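The Tredimville Clothing Exchange reopens for knitwear donations this January. The following posts set out how garments should be prepared. 1/7

Please wash and dry every item before bringing it in. Knits should be folded, never hung, as hangers stretch the shoulders. 2/7

To fold a sweater, lay it face down on a bed or other wide, clean surface. Bring in both sleeves, then the sides, and fold up from the hem. Heavy knits need only two folds. 3/7

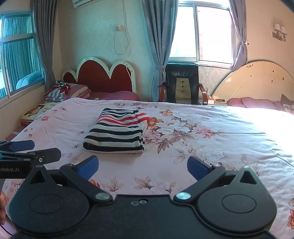 Striped garments are easiest to keep straight if the stripes are used as a guide. Line up one band with the same band on the other side before making each fold. A thick bundle is acceptable. Please do not press it flat. 4/7

Each household may donate up to 25 items. Bags are available at the Macedo Street desk and should be filled no higher than the handles. Cotton and wool are to be bagged separately. 5/7

We are unable to accept items with moth damage, missing buttons or strong fragrance. Filipa Sequeira will answer questions about repairs at the desk until 2 p.m. 6/7

Donations from the Skaketti building may be left with reception, labeled with the donor's apartment number. Requests for home collection should be addressed to Morfudd Wynne, Donations Office. Collection is limited to residents of Tredimville. 7/7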